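## From the State House, and from Our Kitchen Tables

Hello again, friends. It has been a long stretch since the last issue, and I know many of you have been writing to ask what on earth is going on with the parental leave bill, so I'm giving it the whole item this time and saving the potluck news for further down.

The short version is that the bill is alive. It came out of the labor panel on a vote of 9 to 7, which was closer than I would have liked and a good deal better than I feared back when we started making phone calls. It now goes to the full House, and if it passes there the Senate will take it up in July, before they all go home for the summer. If you have followed state bills for any length of time you know how much can go wrong between now and then, so please keep your phone handy!

For those who joined us recently, the bill would let a new parent take nineteen weeks away from work with part of their pay coming from a shared state fund. It covers birth, adoption and foster placement, and – after a great deal of back and forth – it now covers people who lose a pregnancy in the later months. That last part was added by amendment, and it would not be there without the folks who sat in that hot hallway all afternoon waiting for their two minutes at the microphone.

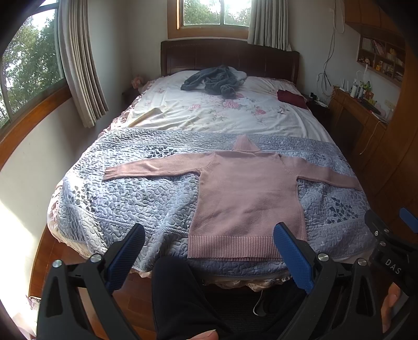

*Sweater laid out on the bed, sleeves spread.*

Dragica Mujić was one of them. She works the early shift at the packing plant out in Westerberg, and she told the panel about going back on her feet eleven days after her daughter was born, with the stitches still in. She had written it all out on the back of a pay envelope and then didn't look at it once. I was sitting behind her and could see two of the members put down their pens. Soudabeh Abbasi spoke next, from the employer's side, which I think surprised them. She has a small bakery in Pikton and said she has lost good people she spent years training, and that a shared fund is the only way a shop her size could ever manage it.

We also turned in the petition that afternoon, with 2,335 names on it. Thank you to everyone who stood outside the grocery store in the wind. Beathag MacRitchie carried the boxes up the steps herself and would not let the guard help her, and she wants me to mention that her knee is fine.

Now, the other side. I want to be fair about it. The main worry we heard was cost, and in particular what happens to the fund in a bad year when fewer people are paying in. Dong-hyun Won has been reading through the numbers for us in the evenings, and he thinks the reserve in the current draft is a little thin. He would like to see it raised before the floor vote, and he has written to the sponsor's office saying so. There is also a proposal floating around to leave out anyone who works under twenty hours a week. We are against that one, plain and simple. It would drop a great many home care aides and cafeteria workers, and most of them are the very women who have been coming to our meetings.

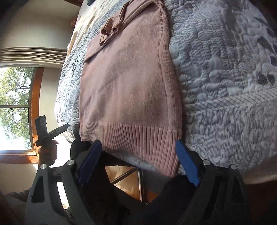

*Dusty-pink knit, partly folded, ribbed hem at the near end.*

So, what can you do? Call your representative, even if you called last month, and even if you already know how they plan to vote (the ones who are with us get plenty of calls from the other direction, and they like to hear a friendly voice). Give your name and your town, say you want the leave bill passed without the twenty-hour cutoff, and say thank you. It takes less time than making toast. If you get the machine, leave the same message, and speak slowly when you give your phone number.

If you have a story you would be willing to tell the Senate, get in touch with Anselmo Guerra, who is putting together the list of speakers. He'll sit down with you beforehand and help you trim it to two minutes, and he can arrange a ride from Pikton or Westerberg if you need one. You can also send it in writing, with or without your name.

Potluck news is on the next page, along with Soudabeh's recipe for the cardamom rolls, which so many of you asked me about after the hearing.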